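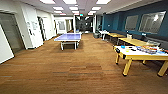 4.2 Shared rooms and the furniture in them

Of the 12 shared rooms in the study, nine were laid out for more than one use. The pattern was much the same at Prostell and at Pitbridge, although the two sites were fitted out by different firms and to different budgets. A table tennis table took the middle of the floor, work tables were placed to one side of it, and seating ran along a wall. Figure 3 shows one of the Pitbridge rooms, with the yellow-legged table on the right and the bench along the blue wall.

Staff at both sites had been told that the rooms were for breaks. In the August survey, 56 per cent of those who replied said they had used a shared room for something else in the previous week. Small meetings were the most common answer, followed by sorting or making materials for events. Table tennis came fourth. Several people wrote that they liked having the table there even though they did not play, and one described it as "the thing that stops the room turning into an office".

The large work tables were the most heavily used pieces at Pitbridge. Supplies tended to stay out on them between sessions. Two of the groups we spoke to saw this as a nuisance, as they had to clear a space before they could sit down. The craft group took the opposite view and said that putting everything away would mean they met less often. No rule had been agreed, and in the Cuso layout plan the table is marked only as "general".

Bench seating was used less than the plan assumed. People waiting for a game sat there, and coats and bags were left on it, but for conversation most users preferred to stand at a high table or pull up a chair. Okafor (the contractor for the Prostell rooms) had fitted benches with deeper seats, and these were used for longer periods, mostly at lunchtime. We cannot separate the effect of the seat from that of the room, which was also quieter.

Space around the table tennis table was the main source of complaint. Players need room to step back at each end and a little at the sides, and the side nearest the work tables was the one most often mentioned. At Prostell the table was folded away on meeting days. At Pitbridge it was left up throughout the study period, and users walked round it to reach the corridor.

Figure 3. Shared room at Pitbridge, with table tennis table, work tables and wall bench.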